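Keeping the pension and carer papers straight at home

When my mother came to live with us in Satville she brought two suitcases, a fern, and a shopping bag full of letters about her disability payment, some of them still sealed. She was 79 then and had been putting them behind the bread bin for years. I've been the family's paper person ever since, and a few of you have asked me to write down how I do it, so put the kettle on and I'll try to get it all in one place.

Start with one box

Don't buy a filing cabinet. I did, and it's in the garage with paint tins in it. A plain lidded box that fits on a kitchen shelf is plenty, and it needs to live in the room where you open the mail, or the mail won't get to it. Mine has four cardboard dividers: Letters In, Letters Out, Medical, and Money. I had a fifth for a while called Misc and everything went in there, so out it came.

Open the envelope, flatten the letter, and write the date it arrived in pencil in the top corner. The date printed on the letter can be a good while earlier than the day you get it, and if you're ever asked why a form came back when it did you'll be glad of that bit of pencil. If there's a due date, circle it and put it straight on the calendar - the big one on the wall, where everyone walks past it. Staple the envelope to the back if the postmark is readable.

Phone calls

Keep an exercise book next to the phone and use it for nothing else (no shopping lists!). Write down the time you rang, who you spoke to, the reference number if they give you one, and what they said in their words as near as you can manage. Ask them to spell their name. Most are very nice about it. My neighbour Darcy Rakena cares for his brother and he reads his notes back before he hangs up, and I've pinched that habit from him because it's caught a wrong date or a wrong amount more than once.

Early in the morning is my favourite time to ring, with a cup of tea and the speaker on so I can get a batch of muffins together while I wait. I've had whole trays in the oven before anyone picked up.
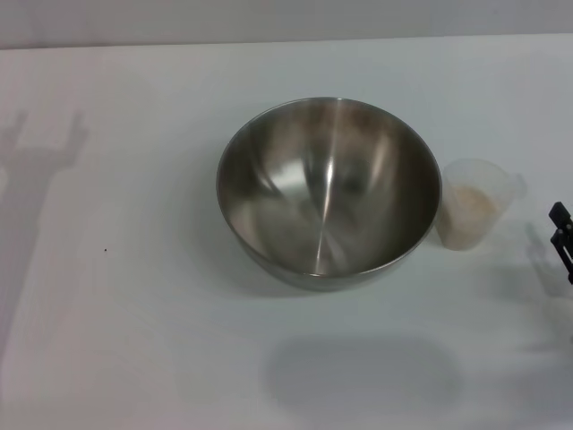

The daily diary

If the person you look after has a medical review coming, a diary is worth more than your memory. It needn't be fancy. I write a line or two at night: how Mum slept, whether she managed the shower by herself, what she needed a hand with, any falls, any new tablets. Put the good days in as well as the bad ones. A doctor filling out a form can do a lot more with "needed help with buttons most mornings in October" than with "hands are poor".

Take the diary to appointments and offer a copy to the doctor. Negin Vahidi at our carers' morning tea types hers up afterwards and hands over a single page, and I expect the doctor prefers hers to mine.

Copies

Copy every form before it goes out, every page, including the blank ones with only a signature at the bottom. The library will do it if you haven't a printer. A photo on your phone is fine too, so long as it's sharp and you put it somewhere you'll find it again. One of our forms had 70 questions and went missing in the post, and I copied the answers out of our own set in an afternoon with the radio going.

If you hand papers over a counter, ask for a receipt and slip it in behind your copy.

Clearing out

Once a year I go through the box with a rubbish bag beside me. Decision letters stay, always, and so do medical reports. Old newsletters and duplicate leaflets go. Before you throw out anything with an amount of money on it, check how long your own office wants it kept, as the rules differ from one payment to the next and I'd hate for you to go by mine.

Anything with a name or number on it gets shredded, or torn up small and put in the compost under the potato peelings.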